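Mano articulada Flomus: ficha, opciones y lo que opino después de probarla

Ref. 1219
Disponible en mano derecha y mano izquierda
Plazo de entrega: 7 días laborables

¡Hola! Si has llegado hasta esta página, seguramente llevas semanas comparando manos y pinzas y ya no distingues una tabla de otra (me pasó a mí). En Bollent vendemos las dos cosas, así que voy a contarte lo que me ha parecido la Flomus trabajando con piezas de coche, al lado de la pinza paralela Mathias, que es la que más sale del almacén.

La Flomus tiene dedos curvados y articulados, y me gusta para piezas con agujeros, bordes redondeados o formas raras. Con la Mathias esas mismas piezas me obligan a fabricar mordazas a medida, y ahí se va el presupuesto.
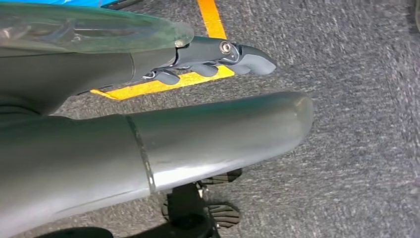

Mano Flomus sobre el brazo, con la cinta amarilla del suelo debajo.

Datos que me piden siempre por correo:

Peso de la mano sin adaptador: 284 g
Recorrido de apertura: 94 mm
Cámara de muñeca: opcional
Controlador: Distden, se vende por separado

Sobre el controlador: el Distden me costó una tarde entera la primera vez, lo reconozco, sobre todo por los límites de fuerza, que vienen muy conservadores de fábrica. Una vez guardado el perfil ya no lo he vuelto a tocar. Si vienes de la Mathias puedes reutilizar la fuente de alimentación, pero el cable de datos es otro (¡pídelo con la mano, que luego llegan los disgustos!).
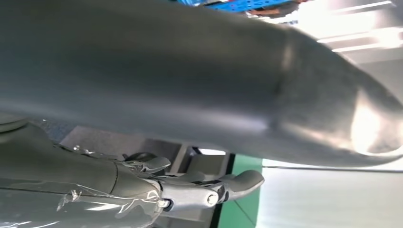

El mantenimiento es lo que más me preguntan los talleres, y con razón, porque una mano con tantas articulaciones tiene más que revisar que una pinza de dos mordazas. Yo empiezo siempre por los nudillos: la articulación metálica lleva dos cabezas de tornillo redondas que quedan a la vista, y les paso la llave antes de cada tanda. Después miro la pieza negra y fina, parecida a un cable, que va entre el dedo superior y la articulación, por si roza. Las yemas de recambio se piden por juegos y tengo stock hasta diciembre.

¿Y la cámara de muñeca? Yo la pondría. De cerca ves los dedos y el hueco que queda hasta la pieza, aunque para colocar el brazo sigo prefiriendo una vista desde arriba, con toda la estantería delante. Si solo puedes pagar una, dime qué piezas mueves y lo hablamos.
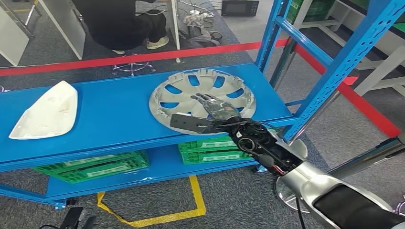 Catálogo Bollent, n.º 7, pág. 94

Para un tapacubos tumbado en la balda, como el de la foto, yo elegiría la Flomus sin pensarlo mucho: hay aberturas por todo el anillo y los dedos pueden buscar apoyo en sitios distintos. Para cajas de lados rectos me quedo con la Mathias, más sencilla de programar y bastante más barata de mantener. Con carcasas curvas de plástico, tipo retrovisor, haría una prueba antes de comprar, que cada acabado resbala a su manera.

Se piden muestras y precios desde el formulario de contacto. Indica la referencia, el lado de la mano y el modelo de tu brazo, y te preparo el adaptador que corresponda.

Ficha actualizada el 9 de agosto de 2023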